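Horngate Textile Reuse to open second sorting and collection site in Folmont

FOR IMMEDIATE RELEASE
August 18, 2020

FOLMONT – Horngate Textile Reuse will open a second collection and sorting site at 85 Baxter Road, Folmont, in September. The new site will take household clothing, bed linen, towels and curtains from residents and small businesses across the district.

The organization has run its original site on Grallell Street for six years. That building has reached its limit for storage, and drop-offs have been by appointment only since the spring. The Baxter Road building was previously a flooring showroom and has a loading door at the rear, a customer entrance on the street side and 388 square metres of floor space on one level.

"People have been keeping bags in their garages for months and phoning us to ask when they can bring them in," said Lorraine Waaka, operations manager at Horngate Textile Reuse. "Baxter Road lets us say yes to most of them. We will still ask people to sort before they come."

Drop-offs at the new site will not need an appointment. Residents will hand their items over at the street entrance, where staff will check them for damp and mould before they go through to sorting. Businesses with more than 10 bags should phone ahead and use the loading door. Parking is available on the north side of the building.
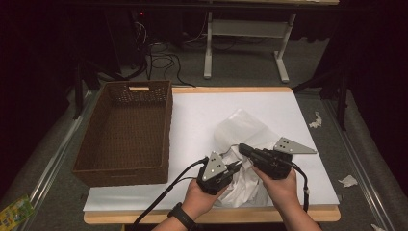
Donations should arrive in closed bags or boxes, with clothing kept apart from household linen. Shoes should be tied or clipped together in pairs and bagged on their own. Thin plastic bags are accepted as long as they are not torn, and residents who want their packaging back should say so at the door. Empty bags will not be taken as donations, and a crumpled translucent one like the bag on the white board belongs with soft plastics, where a local program exists. Woven baskets, with or without handles, are also outside what the site can accept. The same goes for pillows, duvets, foam cushions, carpet and anything that has been used with paint or oil.

Items in good condition will be sold through the shop on Grallell Street or passed to partner agencies in the district. Worn cotton will be cut and sold as wiping cloths to garages and print shops. Wool and wool blends are baled and sent to a fibre processor. Horngate Textile Reuse expects the two sites together to handle about 700 kilograms of textiles a day once Baxter Road is fully staffed.

The opening will create nine paid positions, including a site supervisor, two drivers and six sorters. Applications are open now and no previous experience is needed for the sorting positions. Training takes place over two weeks and covers fibre types, grading, safe lifting and use of the baling press. Shifts run from 7:30 a.m. to 3:30 p.m.

Physical distancing will be in place at both sites. Sorting tables at Baxter Road have been set two metres apart, and incoming donations will be held in a separate room for 72 hours before they are opened. Visitors will be asked to wear a mask inside the entrance area and to keep to one household at the counter at a time. The public washroom will remain closed until further notice.

The Grallell Street shop will keep its present hours. Its collection counter will close for one week in September while shelving and the older of the two balers are moved to the new building. Residents with an appointment during that week will be contacted and offered another time. Home pickup for seniors and people with limited mobility will continue through the move, with bookings taken by phone as usual.

"The shop side does not change," said Waaka. "Same door, same prices, same people behind the till. The back room will be a lot less crowded."

The fit-out of the Baxter Road building was paid for from shop income and from a membership drive held last winter, which brought in 284 new members. Work on the lighting and the loading door is complete. Painting of the customer entrance and installation of the floor scale are still under way.

An opening date and public hours will be posted at both sites and on the Horngate Textile Reuse website once the final building inspection has been carried out.

Media contact:
Lorraine Waaka
Operations Manager
Horngate Textile Reuse
Grallell Street, Folmont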